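Small-Screw and Fastener Notes for the Home Bench

Page 3 of the workshop notes. Page 1 covers drill bits, page 2 covers glues and fillers. Questions and corrections go to Muammer Keskin at the address on the contents page.

Choosing the driver

Most damaged screw heads are the result of the wrong driver size. A driver tip should fill the recess from side to side and reach the bottom of it. If the tip rocks when you wiggle the handle, go up a size. If it sits on the rim without dropping in, go down a size.

For cross-head screws the common sizes are PH0, PH1 and PH2. Size PH2 fits most wood screws sold for cabinets and shelving. PH1 fits hinge screws, outlet covers and many small appliances. PH0 is for battery doors and toys.

Hex socket screws come in metric and inch sizes, and the two are close enough to cause trouble. A 5/64 inch key will go into a 2 mm socket only if the socket is worn, and a 2 mm key turns loosely in a 5/64 socket until it rounds the corners. Keep the two sets in separate holders. Mine are marked with paint, red for metric.

Ball-end hex keys are for running a screw in at an angle. Do the final tightening with the straight end. The neck of a ball end is thin and will snap off inside the socket, where it is difficult to remove.

Hand pressure

Push first, then turn. On a tight cross-head screw, most of the effort should go into pushing. If the driver starts to climb out of the recess, stop at once. The second slip does more harm than the first.

A wide rubber band laid over a worn recess gives the driver some grip. It works on screws that are moderately tight and does nothing for one that is rusted in place. Valve grinding paste on the tip works better and lasts longer. The small Turka tin has been open on my bench since February and has not dried out.

Stuck screws

1. Clean the recess with a pick or a sewing needle. Paint in the corners keeps the driver from seating.
2. Apply penetrating oil and leave it overnight. Ten minutes is not enough for a screw that has been in place for years.
3. Seat the driver and tap the handle twice with a light hammer.
4. Turn slightly in the tightening direction, then loosen.
5. If it has not moved, heat the head with a soldering iron for two minutes, let it cool, and repeat step 4. Wipe off all the oil before using heat.

Do not use step 5 on anything set in plastic or close to finished wood.

Brass screws are soft and will shear before they loosen. When fitting brass into hardwood, run a steel screw of the same size in first to cut the thread, remove it, then drive the brass one by hand.

Thread locker

Thread locker is sold by strength. The low-strength grade suits screws under 6 mm that will be taken out again. The medium grade suits machine screws on mowers, bicycles and vises. The high-strength grade needs heat to release and has very little use in a house.

One drop on the first few threads is enough. The threads must be free of oil or the liquid will not cure. It does not cure well against stainless steel or plated parts without a primer, and it can crack some clear plastics. Keep it away from eyeglass frames and battery covers.

For wood, use none of these. A loose screw in wood has a worn hole. Glue in a matchstick or a sliver of hardwood, let it dry, cut it flush and drive the screw again. 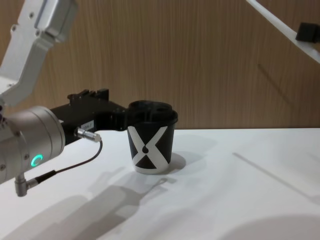
Recessed screws on metal housings collect dust and hardened grease. Before fitting a key, blow out the socket and press the key in until it stops. If it stops early there is still dirt in the bottom. A toothpick is safer than a steel pick on a soft metal housing.

When a cover or flange is held by a ring of screws, loosen each one a quarter turn, working across the circle, before removing any of them. Tighten in the same pattern, in two passes. Going around in order pulls one side down first and can distort a thin cover or pinch a gasket.

Steel screws in aluminum will corrode together if damp gets in. A thin smear of anti-seize compound prevents it. The compound also makes the thread slippery, so tighten less than you would with a dry screw.

Storage

Sort by diameter first and by length second. Sorting by length first puts unlike threads in the same drawer. My cabinet is a 12-drawer Trarside, which is shallow enough to see the bottom of each drawer. The drawer stops are weak and I have added a strip of felt at the back.

Tape one sample screw to the front of each drawer. Labels get out of date, and a sample can be checked against the part in your hand.

Last winter I emptied the mixed coffee can and sorted it over two evenings. It held 464 screws, of which 171 were worth keeping. The rest were bent, rusted or had damaged heads, and went for scrap.

A small bag of silica gel in each drawer slows down rust. Dry the bags in a low oven when the indicator beads change color, following the temperature printed on the bag.

Next page: sharpening stones and strops.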